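自制手持夹爪 课程讲义（四）：指垫、夹持和桌面布置
更新：2020-05-28

上一讲留的尾巴先收一下。有同学把连杆打印反了，装上去以后两根手指一个往里一个往外，这个不用重新打印，拆下来翻个面就行，螺丝孔是对称的。还有人问我 Cunder 那版图纸和现在这版差在哪里，差别主要在手指根部，旧版薄，拧两次就裂，我自己家里就裂了三个……所以请大家统一用新版文件，文件夹名字叫 Kiltau，别下错了。

这一讲只讲一件事：怎么把一个又软又滑的东西夹稳。

一、为什么老拿塑料瓶说事

我在家里那张工作台上试过木块、胶带卷、电池盒，这些东西太好夹了，夹住了你也不知道自己装得好不好。塑料瓶就烦人得多：壁薄，一捏就瘪；表面滑，手指稍微不平行它就转；透明，镜头还不容易看清边缘。能把它夹好，别的基本都不在话下。

瓶里要不要留水，我的建议是先留一点点。全空的瓶子太轻，碰一下就倒，新手练起来很容易发火（我就是）。装满的又太重，打印件的变形会盖过你真正想看的东西。留个瓶底那么多，重心低，站得住。

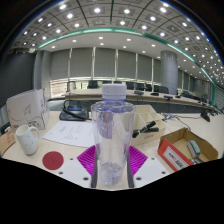
图1 瓶底留少量水，两指从左右夹住瓶身下部

夹的位置我一般取瓶身下半截。夹高了，瓶肩是斜面，手指一用力就往上溜；夹得太低又容易先蹭到桌面，你以为夹紧了，其实力都给桌子了。大家自己试的时候不妨上中下各来几次，把手感记在本子上，比听我讲管用！

二、指垫

指垫就是那两片带棱纹的垫子，我用的是洋红色，没什么讲究，那卷料正好剩下这个颜色。纹路倒是有讲究的：

棱纹要细，间距一致。太粗的话薄壁瓶子会被压出印子，松手以后还弹不回来。
打印完先别急着装，用手指来回搓一遍，有拉丝就剪掉。拉丝夹在中间，瓶子会歪，而且歪得很诡异，你会怀疑是舵机的问题，然后拆半天。
两片要成对装，棱纹方向一致。我见过一横一竖的，夹是能夹，就是每次停的角度都不一样。
粘胶的同学注意，胶只点在边上，中间留空，让垫子有一点点让位的余地。

软料打印要慢。我把速度降到平时的一半以下，喷头高度多调了一点，一对指垫打下来大概要 225 分钟，建议睡前开机，早上起来收（前提是你家机器靠谱，我家那台 Potgieter 有一回半夜把料卷吞了一大截，那是另一个故事了）。

三、白色侧板

侧板上的孔，别急着一口气全拧死。顺序是这样：先把所有螺丝都带上，只拧两三圈；手指开合几下，看左右是不是同时到中间；再对角着慢慢收紧。每收一轮就再开合几下。要是哪一轮忽然变涩了，就是刚才那颗拧过头，退半圈。

一共 12 颗螺丝，长短两种。长的放错位置会顶到手指，短的放错位置咬不住，所以请在拆包的时候就分成两小堆。我知道大家都懒得分，我也懒，但是我已经在这上面浪费过一个晚上了。

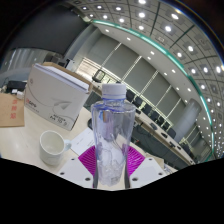 图2 从瓶子两侧展开的棱纹指垫，外侧为白色带孔侧板

检查对称性有个土办法：夹住一个瓶子，看两侧垫子张开的角度像不像。差一点没关系，差得一眼能看出来就要回去查连杆。另一个土办法是看瓶盖，夹紧的过程中瓶盖往哪边偏，多半就是对面那根手指先到了。

四、桌面怎么摆

有同学喜欢把桌子收得干干净净再练，我反对！真用起来，旁边总归有杯子、有纸、有纸箱，还有一堆线。干净桌面上练出来的手，换个地方就不会了。

我的习惯是瓶子旁边放一个带把手的马克杯，把手朝着瓶子。这样手伸过去的时候得绕一下，不然会刮到。杯子请放空的，别问我为什么强调这个。再放一两张纸，纸是最容易被指尖带跑的东西，纸一动你就知道手压得太低了。纸箱放靠后的位置当背景就好，别挡着手腕的路线。线缆尽量往后、往边上拨，尤其是接着电的那些。

五、常见毛病

瓶子夹起来以后慢慢往下滑：先擦指垫，上面多半有手油。擦完还滑，再考虑加力。
瓶子发出咔咔响：力太大了，壁已经在变形，退一点。
手指合上以后有回弹：查连杆的间隙，Clultier 那种带衬套的轴比光轴好很多，贵一点，值。
镜头里看不清瓶子边缘：换个角度，让瓶子后面有点颜色深的东西，透明瓶子背后全是浅色桌面的时候最难认。
松手时瓶子跟着走：张开太慢，或者两边没同时松开，回到第三节重新对一遍。

六、作业

装好自己的指垫和侧板，同一个瓶子连夹 15 次，每次都要完整地夹起、挪开、放下。倒了也记，不许只记成功的。记录写在表里，格式自己定，但要写清楚夹的高度和瓶里大致留了多少水。

六月的第一次课带实物来工作间，我们互相换着夹别人的瓶子。螺丝刀请自备，公用的那两把批头已经磨圆了，新的还没到货。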